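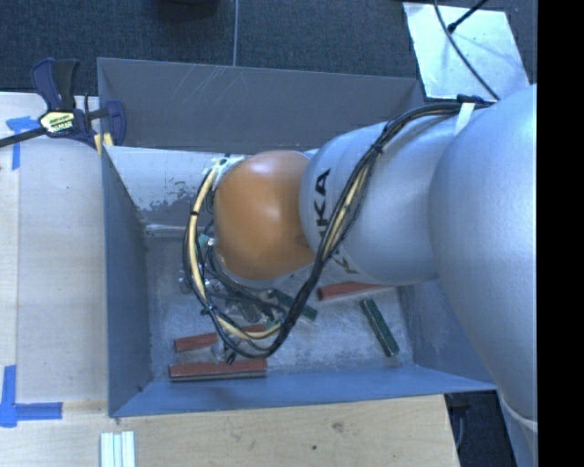
Coloured blocks in the grey sorting bin, Dendton workshop.

Bench assistant, part time (2 posts)

Noltard makes and checks sets of wooden blocks for nurseries and primary schools. We need two people to work at the sorting benches in Dendton from April.

You will sort blocks by colour and size, put aside any with chips or rough edges, and pack the rest into boxes for dispatch. You will also empty and wipe out the bins at the end of each shift and keep the tally sheet up to date. A full pallet is 1000 blocks.

Shifts are four hours, mornings or afternoons. The work is mostly standing, with some lifting up to 14 kg. You need to be able to tell red from green reliably. No experience is needed and we give training in the first week. Safety shoes are provided.

To apply, send a short letter saying which shift you would prefer to Dilruba Begum at the Dendton office. Questions about the work itself can go to Olanrewaju Shehu, bench supervisor.

Posted February 3, 2023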